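The woman who runs the sorting bench at Gruline has loved wooden blocks since she was small, and it shows! Ask her about the toy library in Cidham and she's off before the kettle has boiled.

"We lend out almost 700 sets," she says, "and every one of them comes back through a bin." She likes a big open bin, the kind you can tip things into without looking, and she likes colours kept simple. Red and green are her favourites for beginners (she'd happily paint the whole town in them).

What does she tell parents about tidying up? "Put out fewer. A child with 6 blocks will build something. Give them the lot and they'll just stir!" Long blocks are best, she thinks, as they make bridges and roofs and roads straight away.
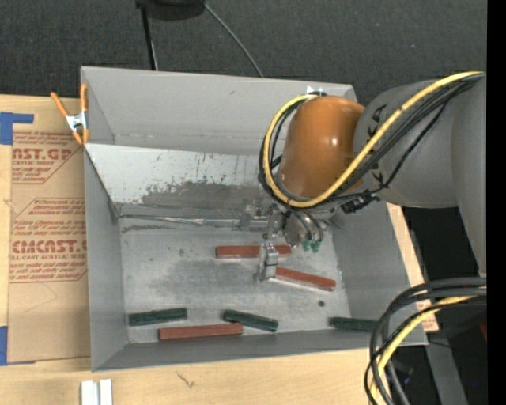 Another borrower at the bench disagreed a little, saying that two colours get dull by November and that her own children always ask for yellow. "Then we'll find her some yellow," came the cheerful answer, and off she went to look in the back.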